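Data collection equipment / Bimanual stations

Nonance Two-Arm Recording Station
September, by Nafula Kashindye

The Nonance is a tabletop station for recording demonstrations of two-handed tasks. It is supplied as a matched pair of arms with parallel grippers, a head-height camera and a wrist camera, plus the Pevurell logging software. An operator carries out the task through the arms, and Pevurell stores joint positions, gripper opening and all video streams against one clock.

Each demonstration is saved as a separate episode. Episodes can be trimmed, labelled or rejected at the station before export. Rejected episodes are kept in their own folder and are not counted toward the session total.

The standard task library, Wanyama, lists 21 tasks in 4 groups: locks and fasteners, containers, cloth, and sorting. Small metal parts are the hardest group to record well. Polished surfaces throw glare into the wrist view, so exposure should be locked before the first episode. Other objects may be left on the table to vary the background, provided they stay clear of both arms' travel.

Grippers are fitted with tapered black fingers as standard. Replacement finger sets are sold in pairs. Check the finger screws and cable slack at the start of each shift.

Order code: Grilivine 61. Lead time on spare fingers is 2 weeks.

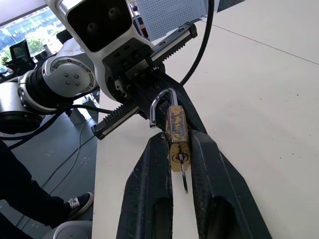
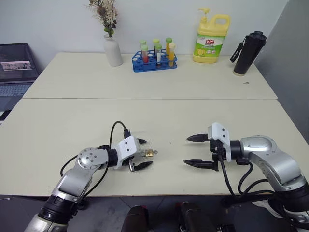
Padlock and key task, wrist view (first) and head view (second).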